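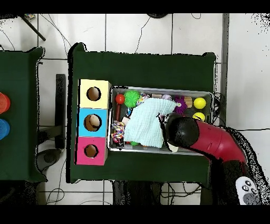 Trarkgate Toy Tray: notes for people who have to use the data

What it is
300 recordings of a red arm picking through a metal tray of assorted toys: spiky balls, knotted ropes, small blocks, and the light blue cloth that ends up on top of everything. Collected in March on the sorting floor at Trarkgate. Maintained by Lihua Qin, when she is left alone.

What changed on the floor
Sorting used to take two people and a radio. It now takes the arm, the same two people, and no radio, as Wenjie Du needs to hear the gripper. Her job title is still "sorter." She spends about 900 minutes a week moving the arm or putting toys back so it can pick them up again. Régis Roussel was promised less bending. He bends for cables now.

Nobody lost a job. Babita Bhardwaj lost her good table.

Known problems
Cloth grasps are labeled "soft," whatever is underneath. If the gripper takes a toy along with the cloth, the label stays "soft." Argue with Régis.
Rope toys are one class, "rope," after a long meeting.
Operator notes are typed at the end of a shift and read like it.

Not for
Staffing forecasts. Management has asked.

Changes
21/09/2018: fixed the yellow ball labels. Removed the pick-rate chart from the break room.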